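Notes for the February talk, shared workshop, Zasau. Draft of January 21, 2021. Keep it under twenty minutes and leave the arm switched off until the questions.

**Opening**

- Say hello, thank Theresia Steiner for the room.
- Ask who has built a robot arm at home. Ask who still uses it. Wait for the second answer, don't fill the silence.
- My position, stated early so people can argue with it: a hobby arm is a fine thing to build and a poor thing to own. I've yet to meet one that saved its builder an hour.

**What we built**

Small arm, hobby servos, two-fingered gripper, bolted together over the winter evenings. We call it Gakia. Most of the talk about arms like this is about the learning part, where you show it a job over and over and it copies you. I wanted to know how much of that survives on a bench in a shared workshop, with people walking past and the lights going on and off.

So the job is as dull as I could make it. Pick up a block from a marked card. Put it in the square you were told. Squares go by letter and number, A1 to C3, like a map. A child of three would manage it between bites of toast.

(Pause. Somebody will say noughts and crosses. Yes, that was the first plan. We dropped it when we saw how long one move took to get right.)

**The board**

Black tape, white squares, letters written by hand. No special mat. Mariann Dobos wanted printed markers in the corners for the software to find, and I said no, on the grounds that my kitchen doesn't have markers in the corners either. We argued over this for most of an evening and I still think I'm right.

Point out the start card. The block goes down there for each go, and the arrow means whoever resets it doesn't have to ask which way round the card belongs.

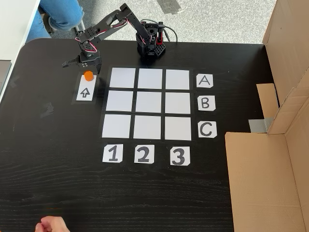 Ingeborg Hollenstein thinks I have the whole thing backwards: the arm was never meant to be useful, and if I wanted a block moved I could have moved it. Her view is that I learnt more about servos, wiring and my own patience in one winter than from any course, and that I should stop keeping score.

Read that out fairly, don't pull a face. Then answer it. I agree about the servos. But people don't sell these kits on patience. They sell them on folded washing and loaded dishwashers, and I think we should hold them to it.

**The score, since I kept it**

- 1,073 goes recorded by hand, guiding the arm ourselves.
- 1,047 kept after we threw out the bad ones. Say plainly that "bad" was my decision, and that I was tired by the end.
- Some 75 per cent of blocks ended up in the right square when the arm ran alone. Only counted with the workshop blinds down. With them up I stopped writing it down, so I have no figure and won't guess at one.
- 2 servos replaced, one at the wrist and one at the shoulder.

If Emiliano Sepúlveda is in the audience he will ask about the tape lines. A block touching a line counted as a miss. He wanted it counted as a hit. Move on quickly.

**What I'd do again**

Tape the card down. Label everything in big letters. Keep the cables long enough that the arm can reach the far squares without tugging – ours had to be redone once, and it was a miserable job.

**What I wouldn't**

Buy the arm first and look for a use afterwards.

**Questions**

Switch on at the wall, then the arm, then the laptop. Let someone from the front row choose the square. If it drops the block, leave it dropped and take the next question.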